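About Illska

Illska is a neighborhood store selling cold drinks, snacks and boxed groceries.

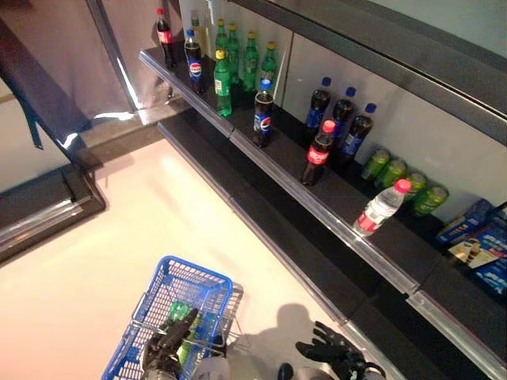 Athina Drakos wrote to us in February that she stops in for cola on her way home and would like the green soda kept next to it all year. We plan to do that.

Manolis Petridis opened the store with 4 shelves and a counter. We now carry about 2,000 items. Soda is on the black shelves, with prices along the rail. Baskets are by the door.

Orders for parties need 5 days' notice. Ask for Danai Athanasiadis at the counter.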